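Slide 1. Good evening. Start with the small bedroom, then the textiles. Keep to 20 minutes, questions at the end.

Slide 2. I've been cataloguing household textiles for the Dranden collection since June. We have 1,437 entries so far, mostly tablecloths and bed covers. The printed ones are the hardest to sort, and they're what I want to talk about tonight.

Slide 3. The room is small with plain off-white walls, so the bed platform takes up most of the floor and the covering does most of the decorating. Red roses, pink tulips, a bright blue lattice.

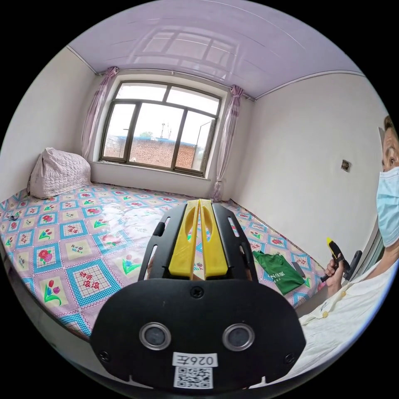
I sort by repeat first and by motif second. A grid is easy to measure with a tape: one square, corner to corner, written on the card. Floral prints with no grid go in the second drawer until Canpolat has been through them.

Slide 4. Lettering. Pause here, people like this one. One of the phrases is 财源滚滚, a wish for money to come rolling in. You see it on New Year papers and shop doors too. English turns up in the same prints - "Best Wishes" in green cursive, on pale yellow. I enter the wording exactly as printed, in its own script, and put the translation on a separate line. Early cards had only the translation and 43 of them had to be done again.

Slide 5. Gingham with roses. Pink and white with small diamonds, light-blue checks crossing on the diagonal. I used to file checks and flowers apart. Now they get one card with both terms.

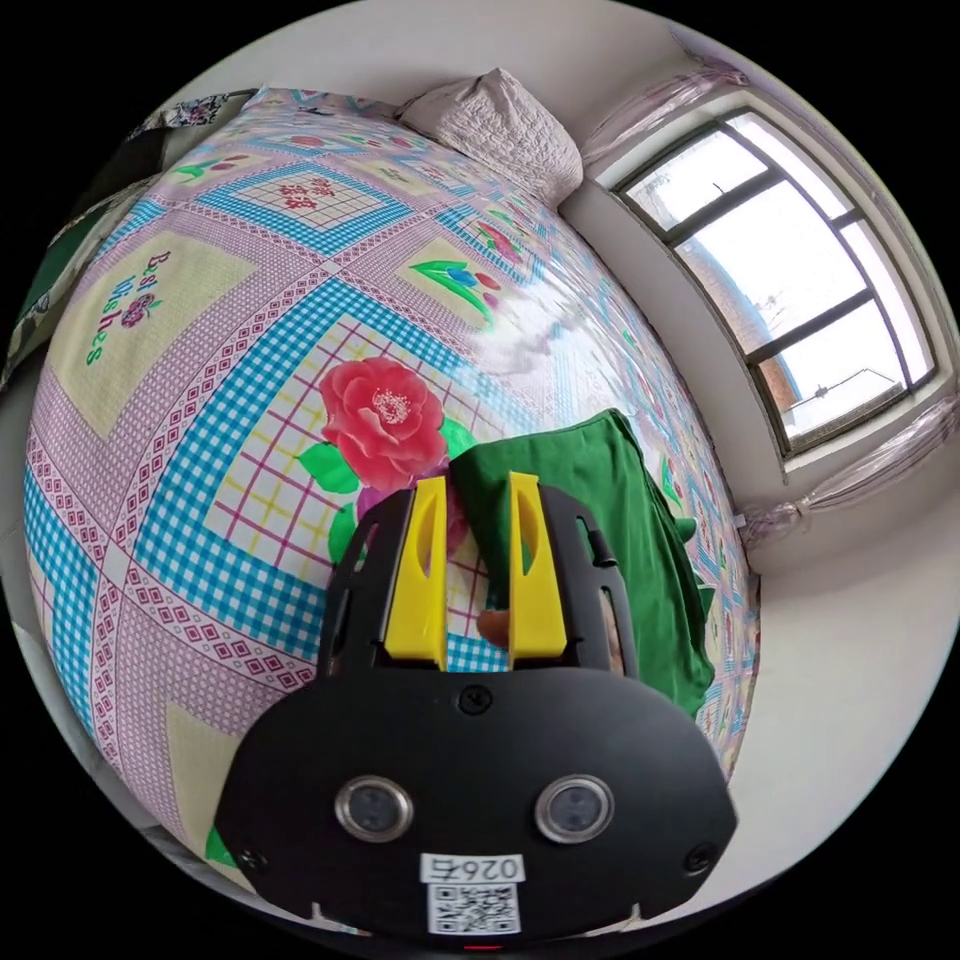
Ferhat Yurt wrote after the Thursday session that he would keep them apart, since his own customers ask for checks or for roses and never for the two together. He also wants the pillows on cards of their own, quilted white ones included.

Slide 6. Storage. Roll, don't fold. Glossy sheets go on a wide tube, print side out. Labels on the tube end. Drelura boxes for the covers, two to a box.

Questions. Handouts by the door.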